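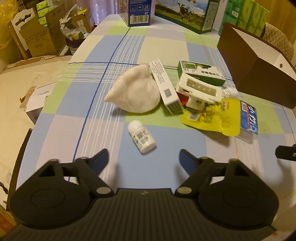
When Tinstead introduced hand-held grippers at its Povside office, the staff who had spent years sorting returned household goods were asked to take on a different task. They now show a machine how the sorting is done.

The work takes place at tables laid with the articles that reach the company every day: medicine cartons, small bottles, packets and folded cloth. An operator guides the gripper by hand, closes it on an article and sets it down elsewhere. The recorded movements are passed to Stendum, the engineering firm responsible for the sorting arms which Tinstead intends to install.

Of the 32 people employed in the returns section, 19 have completed the training. Graça Pacheco, who leads the section, reports that experienced sorters were not always the quickest to adapt. "They are used to feeling whether a box is full," she said. "With the gripper they must judge by eye, and several found that tiring in the first weeks." 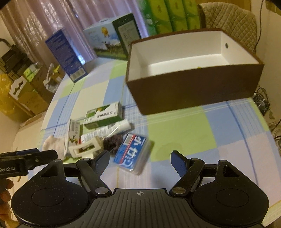
Soft and crumpled articles remain the most demanding. A carton may be taken by its edges, but a leaflet or a hair band changes shape as the fingertips close, and operators are asked to repeat such movements from several directions. Sessions are limited to 50 minutes, a rule adopted after staff complained of sore wrists.

The question of pay was settled later than many had wished. Under the agreement negotiated by Mogens Thorlacius on behalf of the employees, those who record movements receive a supplement of 5 per cent, and no post in the section may be withdrawn before the arms have been in use for a full year. What is to follow that year has not been agreed.

Brynhildur Lund, a sorter at Povside, welcomed the supplement but would have preferred a longer guarantee. She has asked to be considered for one of the supervisory posts, for which applications close in December.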